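News > Regions > Skedolthorpe

Last updated: 23rd September

Newspaper staff in Skedolthorpe say they were stopped from covering land protest

Two reporters and one photographer of the weekly newspaper Bellura say that they were held for eight hours by local police in Skedolthorpe, while they were covering a protest against the clearing of land near the Clellorton road.

According to a statement which the newspaper published the next morning, the three were standing with the residents when officers asked for their press cards. The cards were shown, but the officers said that they were not valid for the district. The phones and one camera of the team were taken, and the three were brought to the station on MacAulay Street.

They were released in the evening without charge. The newspaper says that the phones were given back, but the memory card of the camera is still with the police. 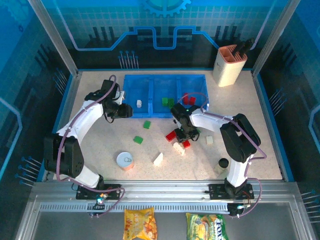
Around 500 people took part in the protest, most of them from families who were told in June to leave their homes before the end of the year. The residents say that the compensation offered to them, 3000 for each household, is not enough to rent a room in the town for one winter.

The district police office said in a short reply that the journalists were "invited for a check of documents" and that no one was arrested. It did not answer the question about the memory card.

A local union of media workers has asked for a written explanation and for the return of all material. Its letter was signed by 200 journalists and editors from the region. The union also says that it is the second time this year when the staff of Bellura were prevented from working in Skedolthorpe.

The newspaper has said it will file a complaint with the district court.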